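手首カメラだけで衣類の「つかみ具合」を見分ける研究の結果を公開しました

Prultham 布操作研究チーム
11月

こんにちは、Prulthamの布操作研究チームです。ふだんは論文と社内メモばかり書いている私が、今回はじめてプレスリリースを担当することになりました。堅い文章はどうも苦手なので、いつも研究室でしゃべっている調子のまま書かせてください。

お知らせしたいのは、私たちが「Trurkum」と呼んでいる手法の研究結果がまとまった、ということです! ロボットが服をつかんだときに、ちゃんと一枚だけつまめているのか、下の布まで巻き込んでいるのか、それとも端っこがかろうじて引っかかっているだけなのか。Trurkumは、それを手首についた小さなカメラの映像から推定します。天井のカメラも、指先の力センサーも使いません。手元の映像だけです。

「え、それだけ?」と思われるかもしれません。私も最初は同じことを言いました。でも、洗濯物を片づけるロボットをつくろうとすると、この「つかみ具合」でとにかくつまずくんです。箱やコップなら、指が閉じた幅を見れば持てたかどうかだいたい分かります。布はそうはいきません。薄いTシャツだと、持っていても持っていなくても指の幅がほとんど変わらない。しかも持ち上げるたびに形が変わるので、昨日うまくいったやり方が今日は通じない、ということが平気で起こります。

チームでいちばん手を焼いたのが、黒い布でした。黒い指先と黒い生地が並ぶと、境目がどこにあるのか、画面をにらんでいる人間でも迷います。色の差に頼る方法はここで総崩れになりました。悔しかったです。

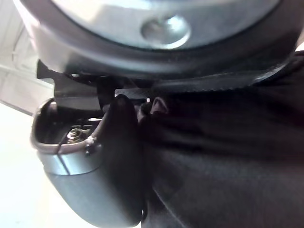 手首のカメラだけで、布をつかめているかどうかをどうやって判断するのですか?

短い映像の中で、指先のまわりのしわがどう動くかを手がかりにしています。しっかり挟めている布は、指が動くと接点を中心にしわが引っ張られ、指と一緒についてきます。浅くしかかかっていない布は、指の動きから少し遅れて流れます。Trurkumはこの遅れ方を読み取って、「一枚」「重なり」「浅い」「なし」の四つに振り分けます。

もう少しだけ技術の話をさせてください(ここが書きたくて担当を引き受けたようなものなので!)。

Trurkumは二段構えになっています。前半は、映像の中から指と布が接していそうな細長い領域を見つける部分です。布全体の形を復元しようとはしません。以前はそれを目指していて、襟がどこで袖がどこで、と全体を組み立ててから持ち方を考えていたのですが、手首のカメラは近すぎて服のほんの一部しか見えないんですね。見えないところを想像で埋めると、その想像が外れたときに全部が崩れます。そこで思いきって、見えている指先まわりだけに絞りました。

後半が、しわの動きを読む部分です。つかんだあとにロボットが手首をほんの少しだけ揺らし、そのあいだの映像を比べます。私たちはこれを「小首かしげ」と呼んでいます。論文ではもっとまじめな名前になっていますが、チームの誰も正式名称で呼びません。揺らす時間は一回300ミリ秒で、人が横で見ていると「いま動いた?」というくらいの一瞬です。

学習に使ったのは、自分たちで集めた1,505回分のつかみ動作です。服の種類をなるべく散らしたかったので、Tシャツ、タオル、ズボン、薄手のスポーツウェア、それから裏地つきの上着まで混ぜました。一回ごとに、つかんだあとの状態を人が手で確かめて四つのどれかに分類しています。地味な作業です。夕方の4時を過ぎるとみんな口数が減りました。それでも、このラベルがいい加減だと全部がいい加減になるので、迷ったものは二人で見直して、それでも決まらないものは学習から外しました。

データの置き場と再生には、社内ツールのCorexを使っています。映像とロボットの関節の動きを同じ時間軸で並べて見られるもので、しわの遅れという発想も、Corexで映像をコマ送りしていたときに出てきました。狙って見つけたというより、失敗した回ばかり続けて眺めていたら、布がどれも同じような流れ方をしていることに気づいた、という感じです。

さて、結果です。学習に一度も使っていない服で200回の試験をしました。比べた相手は、静止画一枚だけで判断する、私たちの以前の方法です。いちばん差が出たのは「浅い」の見分けでした。静止画では、浅くかかった布も、しっかり挟んだ布も、見た目がそっくりなことが多いのです。動きを入れると、この取り違えがおよそ60%減りました。数字が出た瞬間、私は計算の間違いを疑って三回やり直しました。三回とも同じでした。うれしかったです!

「なし」の判定は、前の方法でももともと悪くなかったので、ほとんど変わっていません。「重なり」は良くなりましたが、期待していたほどではありませんでした。特に、薄い生地が自分自身に折り重なっているときが難しく、二枚を一緒に挟んでいるのか、一枚の折り目を挟んでいるのか、しわの動きだけでは区別がつきにくいままです。

薄い生地には別の悩みもあります。光り方です。表面に少しつやのある布は、折り目の山が明るく光ります。手首が揺れるとその光も動くので、しわが動いたのか、光が動いただけなのか、前半の部分がときどき混乱します。プリントの文字やロゴは逆に助けになることがあって、模様があると布の移動が追いやすくなります。ただし、折り目で文字が途切れていると別の布だと思い込むこともあり、味方なのか敵なのか、日によって印象が変わる存在です。 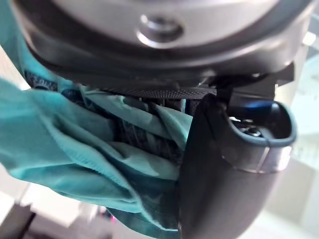
手首カメラがとらえた、青緑色の布とグリッパーの指。

今回の研究でやらなかったことも書いておきます。まず、服を最後までたたむ動作は評価していません。Trurkumが答えるのは「いま、どうつかんでいるか」だけで、そのあとどう動くかは別の仕組みに任せています。それから、試験に使ったロボットの手は一種類だけです。指の形や表面が変われば、しわのでき方も変わるはずなので、同じ結果が出るとはまだ言えません。濡れた洗濯物も試していません。水を含んだ布は重さも動きもまるで違うので、これは別のテーマとして取り組むつもりです。

照明についても、よく聞かれるので少しだけ。試験は昼間の明るい部屋で行いました。窓からの光で背景が白く飛ぶことはありましたが、指先のまわりさえ写っていれば判定への影響は小さめでした。反対に、暗い部屋での黒い布は、いまのところお手上げに近いです。カメラの感度を上げると今度は映像がざらついて、そのざらつきをしわの動きと読み違えてしまいます。

次の段階では、共同研究先のAklと一緒に、つかみ直しの動作とつなげる実験を始めます。「浅い」と判定したらすぐ離して、少し奥をつまみ直す。人間なら考えもせずにやっていることですが、ロボットにとっては、離すかどうかを決めるところがもう難しい。慎重すぎるといつまでもつまみ直していて、見ているこちらがそわそわします。どのくらい自信がないときに離すのがいいのか、その加減を探るのが当面の仕事です。

Aklのチームは指先の素材を専門にしていて、表面の細かな凹凸を変えた指をいくつか用意してくれることになっています。指が変わっても学習をやり直さずに済むのか、それとも少しだけ追加の映像が要るのか、私もとても気になっています。個人的には「少しだけ要る」に賭けています。

研究の詳しい内容は、Prulthamのウェブサイトの技術資料ページで読めます。試験の手順、四つの分類の決め方、うまくいかなかった例もひととおり載せました。失敗例の章は書いていて胸が痛みましたが、同じ分野の方にはたぶんそこがいちばん役に立つと思います。学習に使った映像の一部も、衣類の種類ごとに整理してから公開する準備を進めています。

布を扱うロボットに取り組んでいる研究室や企業の方で、「うちの手でも試してみたい」という方がいらしたら、ぜひ声をかけてください。指の形が違うほど歓迎です! 取材や見学のご相談も受け付けています。見学の際は、お手持ちの服を一枚持ってきていただければ、その場でつかませてみることもできます(ボタンの多いシャツは、少しお手柔らかにお願いします)。

本件に関するお問い合わせ
Prultham 布操作研究チーム 広報窓口
ウェブサイトのお問い合わせフォームから「Trurkumについて」を選んでお送りください。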